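## 3.2 Matching lids to bottles

Once the bottles had been gathered in one place, most of the remaining work was finding the lid that belonged to each.

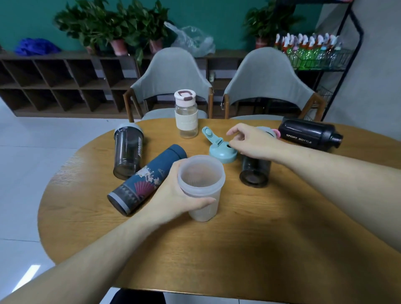 **Figure 2.** Bottles, tumblers and a shaker cup on a dining table during the lid-matching stage, with some lids in place and others loose.

We treated matching as a separate stage from washing and shelving. In the household diaries the three were usually written down as one job ("did the bottles"), and only the follow-up interviews showed how differently people went about each of them. Across the 17 households in the study, the diaries contain 1,273 entries that mention a drink container. Schwaiger and Trummer coded these separately and settled disagreements in discussion.

Two ways of matching came up again and again. In the first, which we call lid-led, the person picks up a loose lid and tries it against one open container after another. In the second, container-led, an open container is held in one hand while the other goes through the lids. Participants often switched between the two in a single session, usually when the few lids still left looked alike.

Color was the first thing people went by, and it worked well for painted or insulated bottles, where the cap is often close to the body in shade. A dark teal bottle with a teal cap, as in Figure 2, can be closed and set aside early. Clear and smoky tumblers gave more trouble. Their lids are often gray or white and say little about which cup they fit, and a household may own two tumblers of the same tint. Participants in the Horkley group turned to diameter at this point — they laid the lid across the rim without pressing it down and judged the overhang by eye.

Shaker cups were a case of their own. The lid has to match, and the mixing insert has to be accounted for as well. Several diary entries describe a cup being closed and put away, then opened again to check whether the insert was inside. We coded these as repeat handling and did not count them as errors.

Posture mattered less than we had assumed from the pilot in August. Bottles lying on their sides take up more of the table but leave any printing or decoration along the body easy to read, and participants in the Prudier group said they laid them down on purpose. Others stood everything upright and complained that short tumblers got lost behind tall bottles. We found no clear link between either habit and the number of lids left over at the end.

Leftover lids are taken up in Section 3.3. They were rarely thrown out.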